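About Us

Urkimance is an independent advisory and lending firm working in energy and infrastructure finance. We arrange debt for projects that are too large for a community bank and too small to get much attention from the big project finance desks. Most of our work is in battery storage, district heating, small hydro and the grid connections that go with them.

Who we are

The firm was started by Lavanya D'Souza and Krishnamoorthy Rai, who had worked across the table from each other on a hydro refinancing and kept running into the same problem. The project was sound and the sponsor was experienced, but the loan was a size that few lenders wanted to look at. Legal costs and technical due diligence on a small deal can come close to those on a large one, so lenders tend to go where the fees are.

Lavanya had spent her career on the credit side, reviewing loans to utilities and independent power producers. Krishnamoorthy came from the developer side and had raised money for projects in several states. They thought that with standard documents and a fixed panel of engineers and law firms, smaller deals could be done at a reasonable cost. That is still how we work.
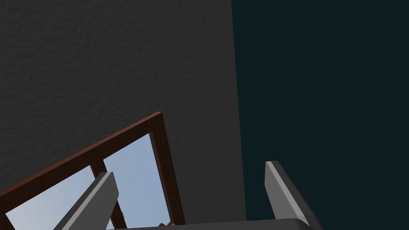
There are now 60 of us, split between origination, credit, portfolio management and a small legal team. Both founders still sit on deals. Lavanya chairs the credit meeting, and Krishnamoorthy runs origination and takes most first calls from new sponsors himself.

What we do

We do three kinds of work.

Senior debt. We lend from our own balance sheet and bring in other lenders when a loan is larger than we want to hold. Terms run from short construction loans to amortizing debt matched to the length of the offtake contract.

Advisory. We run debt raises for sponsors who want to borrow from other institutions. We build the model, prepare the information package and manage the questions that come back. When we advise a sponsor, we don't lend on the same project unless the sponsor asks for it in writing and has its own counsel.

Refinancing. Many operating projects carry debt that was priced for construction risk. Once a plant has a record of output and payments, the loan can often be replaced with a cheaper one. We look at the existing swap and prepayment terms first, as these decide whether there is any saving left to share.

Our record

We have closed 424 loans since we opened. The portfolio currently has a combined capacity of 500 megawatts, counting only projects that are operating. Sites under construction are added once they pass their final acceptance tests.

Two transactions show the range of what we take on.

Bresthorpe is a battery storage project next to an existing substation. The sponsor had a signed interconnection agreement but no long-term contract for most of its revenue. We sized the loan on the contracted part only and set up a cash sweep on the rest, so the debt is paid down faster in good years. The project came online in April and the loan moved from construction to term the same month.

Salian is a district heating network that serves a hospital, a college and a group of apartment buildings. The pipes were in good condition but the boilers were near the end of their life. The loan paid for new heat pumps and controls, and repayment comes out of the heat supply contracts. The work had to be staged so that the hospital was never without supply - this made the drawdown schedule longer than usual, and we agreed to it at the start.

How we make decisions

A new request goes to one origination lead and one credit analyst, who stay with it until closing. Sponsors get an indication of terms before they spend money on third-party reports. If we are going to say no, we try to say it at that stage.

Our credit meeting has 3 voting members and approval has to be unanimous. The origination team can present and answer questions but does not vote. Reasons for a refusal are written down and shared with the sponsor.

We look at the same things on every deal:

Contracts - who is paying, for how long, and what lets them stop.
Resource or demand - measured data where it exists, and a conservative case where it doesn't.
Equipment - operating history, warranty terms and the availability of spare parts.
Site - land rights, permits and access for maintenance crews.
Sponsor - what they have built before and how much of their own money is going in.

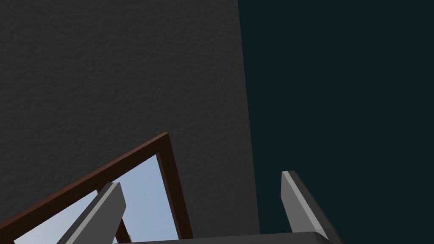
After closing

We service every loan we hold. Borrowers send operating reports each quarter, and a portfolio manager visits each site once a year. If a project is running behind its budget we would like to hear about it before the report is due. Waivers and amendments are handled by the same people who wrote the original terms.

Where to find us

Our main office is in Sarcombe, on the second floor of the old gas company building. The origination team travels for most of the month, so please call ahead if you want to meet a particular person. The front desk is open from 8:30 a.m. to 5 p.m.

New requests can be sent through the contact form on this site. Please include a one-page summary, the status of permits and interconnection, and the amount and term you are looking for. A full model isn't needed for the first conversation.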